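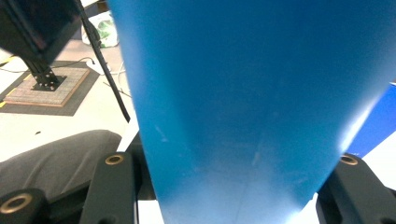 Soft Plastic, Hard Questions

Flexible plastic goods are judged by thickness, and thickness predicts little. A blue panel with a matte surface can carry pale scuffs and a faint vertical crease and still have most of its working life ahead. The buyer's problem is telling surface wear from structural wear.

Scuffs come first. On a matte finish they read as short white marks, usually where the material rubs against a tabletop or a neighboring item. They can be left alone. Abrasive cleaners remove the mark and the finish together, and the polished patch that results is more visible than the scuff was.

Creases need more attention. A crease that follows a molded seam is normally stable. One that crosses open material will whiten with repeated folding, and whitening is the first stage of a split. Check it under a lamp held low to the side.

Pumivia, which makes storage goods for workshops and schools, folds a sample of each batch 2460 times before shipping. Willine stops at 111 and inspects by hand. The two firms disagree on method, and their returns desks report much the same complaints: splits at the narrow end, where a wide piece is gathered or squeezed to fit a small opening.

Tapering concentrates load. Gagnon's storage sheet for its own line advises hanging such pieces by the wide edge, keeping them under 80 degrees Fahrenheit, and never stacking them folded. Tostden sells a flat rack for the purpose at $29. A shelf does the same job if it is deep enough.

Wash with lukewarm water and dish soap. Dry flat. Blue pigments fade unevenly near windows, so turn the piece over at the start of August and again in winter.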